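Potluck at work - how much food for 56 people??

estrella_medrano
Need help fast. August potluck, 56 signed up, 8 of them bringing "chips". I got stuck with the planning. Last year at the Maldonado building everything was gone by noon and people were mad. Do I assign dishes or let it ride? Budget from the office is 600 and I dont want to blow it all on meat. Crumbs on a tray is all the late shift ever gets. 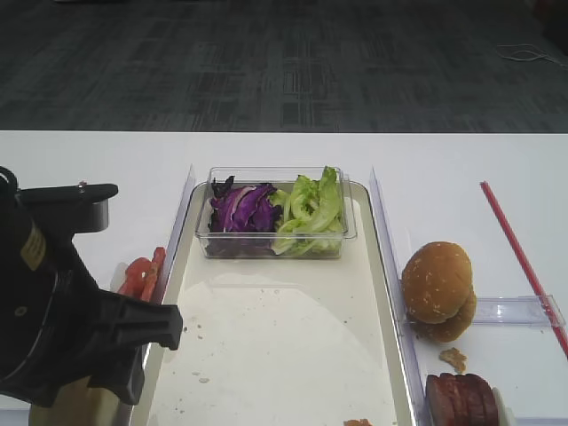
Azucena Valdovinos
Assign. Always assign. Sign-up sheet with slots, when the slots are full they're full. We did it at Pelau and got real food for once.

pelau_nights
Disagree. Assign stuff and half of them drop out. Grown adults don't want homework. Spend the 600 on mains, let people bring whatever for sides.

estrella_medrano
ok but whatever = chips. See above lol

Azucena Valdovinos
So cap chips at two people. Not hard.

vudow77
Late shift is your real problem. Put food out in two rounds, second one at 9 pm. Hold back half the mains in the fridge with a note on it. And go heavier on salad than you think, cabbage and lettuce are cheap and people do eat it. 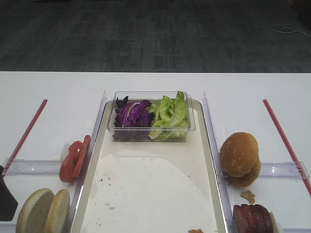 Also keep dressing on the side or the second round is mush. Learned that at Ositz.

pelau_nights
Two rounds I'm fine with. Still say no to the sheet.

estrella_medrano
Going with two rounds and a sheet, sorry pelau. Chips capped at two. Will post teh list tonight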